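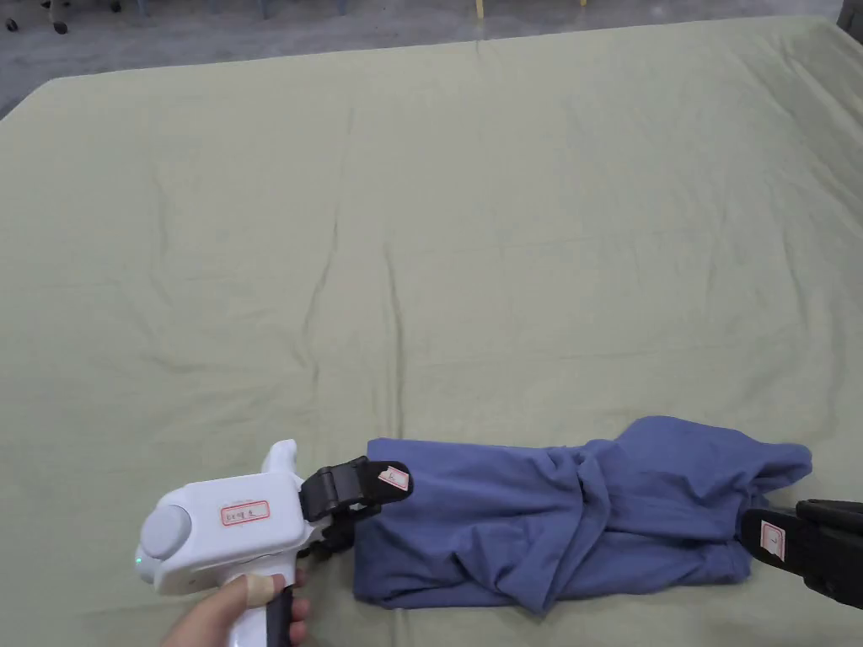
Figure 1. Blue garment on the bed, bunched lengthwise. Sheet: pale green.

Folding and Storing Clothes in a Shared Student Room
Kanini Mbwambo and Nyokabi Urio
Submitted 30 Nov 2018

1. Background

We both live in Colley, a hall where two students share one room and one wardrobe. By the middle of term the shelves in our room would not close. We decided to find out how much of the problem was the amount of clothing and how much was the way it was put away. The project was done for the Home and Materials module and had a budget of 2000 shillings, of which we spent 700, all of it on shelf dividers.

2. Method

All the folding was done on the bed. We tried the desk first but a shirt laid flat hangs over both sides of it. The bed has the opposite fault, as it is soft and the sheet moves with the garment when you pull. Tucking the sheet in tightly at the sides helped. Small creases in the sheet made no difference to the result.

We compared 3 ways of storing a garment:

Flat fold: sleeves in, then halved twice.
Roll: sleeves in, then rolled from the hem to the collar.
Long roll: bunched lengthwise into a loose strip, then coiled.

The long roll was Nyokabi's idea and came from how she packs a travel bag. A strip like the blue one in Figure 1 takes very little time to make, but it does not hold its shape well once you let go, so the coil has to be made straight away.

Each method was used for a week in July on the same set of clothes. We wrote down the height of the stack on the shelf and whether we could take out one garment without disturbing the rest.

3. Results

The flat fold gave the lowest stack, with a height of 359 mm for the full set. It was also the worst for taking things out, and by the end of its week the stack had been pulled over several times. The ordinary roll used more of the shelf but every garment could be seen from the front. The long roll was the quickest to do and the most creased afterwards. Kanini would not wear two of the shirts without ironing them.

Thick cotton was harder to roll than thin cotton. Jumpers did not suit any of the methods and went back on hangers.

4. Problems

We did not fold at the same speed, so the times in our notebook cannot be compared between us. We also washed some clothes halfway through the second week, and the stack was shorter for a day. That reading was left out.

5. What we use now

T-shirts are rolled and stand between the dividers. Trousers are folded flat on the lower shelf. The long roll is kept for travelling.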